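Revised Tue 15 September. Replaces the loose sheet packed with earlier Lillness sets.

## 3. Setting up the pieces and the pot

This is the fun part! Once the surface is ready (section 2), you can have a first round going before the tea has cooled. Read all the steps through once, then come back and do them.

### 3.1 Lay out

1. Wipe the surface and let it dry. Crumbs really do spoil a round, as the pieces are small and tip over on almost anything.
2. Stand the round white pot toward the back, on the left. Left-handed players can mirror the whole layout.
3. Tip the pieces into your palm and check them against the card in the lid. The starter game uses 7.
4. Set the pieces down on the right, a little apart from each other. They don't need to be in a line, and a scattered layout makes a much better game.
5. Leave the middle clear. Every piece has to cross it.

> **Note:** A plain white surface is lovely for this. The colors jump right out, and a piece that has rolled away is easy to spot.

### 3.2 First round

1. Choose a color and say it out loud before you reach.
2. Pick up one piece of that color, carry it across and lower it into the pot. Let go only when it is over the opening.
3. Leave the pot where it stands. If you bump it, put it back and return your last piece to the right-hand side.
4. Carry on until the surface is clear, or until the timer runs out. Beginners get 5 minutes, and that is plenty. 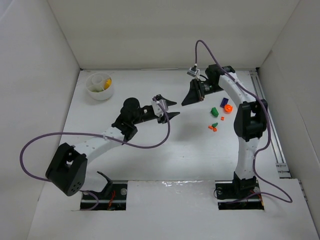
Small colored pieces on the right, pot at the upper left. 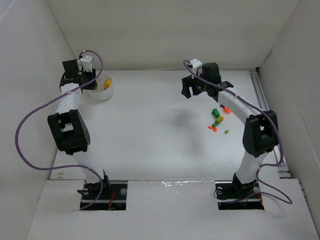

Once you're comfortable with the starter game, try calling the colors for each other. The caller may change the color once per turn, as long as the piece hasn't left the surface yet (expect some shouting). You can also play with one hand behind your back, or put the pot on the far right and the pieces on the left, which feels surprisingly odd after a few rounds the usual way.

> **Caution:** Small parts. Keep the pieces away from young children and pets, and check the floor before you pack up.

> **Caution:** Don't drop pieces from a height. They bounce, and the pot can go over with them.

### 3.3 Packing away

1. Put all the pieces in the pot and check them against the card again.
2. Lay the cloth over the top so nothing rattles out in the box.
3. Stand the pot upright in the round well of the tray and close the lid.

If a piece goes missing, ask Lorcombe for replacement bag 938 and tell us the color you need. The bag also fits the Punitz travel set. Pieces from the older Hellström box are a touch larger, so please don't mix them in for timed rounds, though they're great for practice.

Scoring for two or more players is in section 4.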